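Petia hand-held gripper: set-up guide
Section 7. Worn pads and dropped objects
Revised Aug 8, 2019

Most faults with a Petia begin at the pads. Learn to read them and you'll save yourself whole afternoons of puzzling over bad recordings! This section covers the commonest complaint we get: the jaws close, the object lifts, then it slides out or lands crooked.

7.1 Before you start

You will need the pad kit, the small hex key, a light lidded tub and the two-level wire rack. Clear everything else from the table.

CAUTION: Keep fingertips out from between the jaws while the trigger is live. When two people work at one rack, agree who moves first and say it out loud.
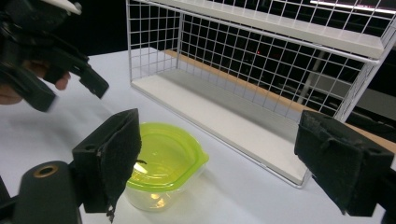
Photo: Bianka Nyitrai, Brerdale workshop

7.2 Checking the pads

1. Open the jaws fully and lock the trigger.
2. Look along the inner face of each pad. Light fuzz is fine. Ragged edges, dangling strips or a curl of thread mean the pad is due for a change.
3. Press each corner with your thumb. If it lifts, the glue has gone.
4. Trim any loose thread with scissors. Don't pull it, or half the facing may come with it (Zsolt Halász has done this twice).
5. Write the cycle count in the log. Pads are rated for 2,000 closings, and fewer if you handle wire or anything with a sharp rim.

Note: Always change pads in pairs. A fresh pad facing a tired one grips unevenly, and the tub will twist as it rises.

7.3 The slip test

1. Stand the tub at the front of a shelf, lid on.
2. Bring the gripper in level, with the jaws wide open.
3. Close on the sides of the tub, below the rim.
4. Lift it clear and hold for 90 seconds.
5. Put it back and open slowly.

If the tub stays put, lovely, go straight to Section 8. If it creeps, fit new pads and repeat.

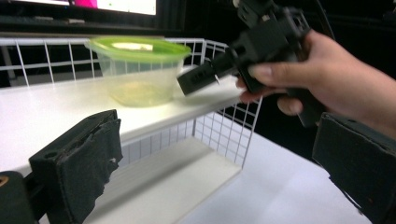

Slips at the rack have a second cause, and it's a fascinating one: the approach. Margit Borbély went through 46 failed lifts for us in May and found that many began with a jaw touching the shelf before it reached the tub. An overhanging rim, like the one on the lime-green lid, makes matters harder, as a jaw that comes in too high closes on the lid alone. Aim for the container walls. If they taper, go a touch lower and close gently.

7.4 If it still slips

1. Unlock the trigger and check that both jaws move freely.
2. Tighten the jaw screws a quarter turn.
3. Repeat 7.3 with the tub empty, then with 200 g inside.
4. Still slipping? Stop using the gripper and send the log to Octavio Fuentealba at Sastier, with the old pads in a bag. He loves getting them!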